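10/04/2024, Pralthorpe Abbey, pre-season walk-through (me and Etenesh Bogale)

- [x] **Gatehouse steps.** Handrail's solid again, hooray! Bottom tread still a bit slick with moss.
- [x] **Cloister lighting.** All good, though I'd love a warmer colour by the well.
- [ ] **Bell tower.** Rope barrier is too low. Svetozár wants it at 95 cm and I'm with him. Max 20 visitors up at once, sign needed.

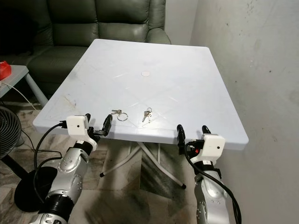
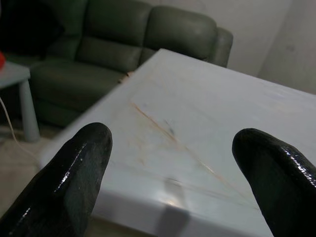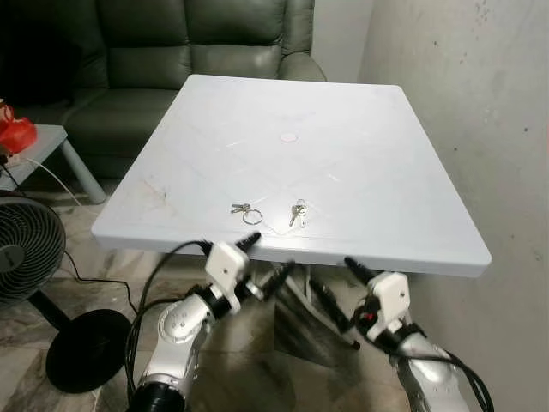
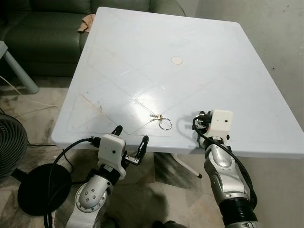

*The white table.*

- [x] **Extinguishers.** Tags current, even the one behind the icon stall (tucked away as ever).
- [ ] **Crypt.** Loose flagstone left of the door, I nearly went over on it! Coned off for now, job no. 2643.
- [ ] **Car park.** Coach bay lines have faded to grey. Hiwot's getting a quote.

Crypt stays shut till I've had another look.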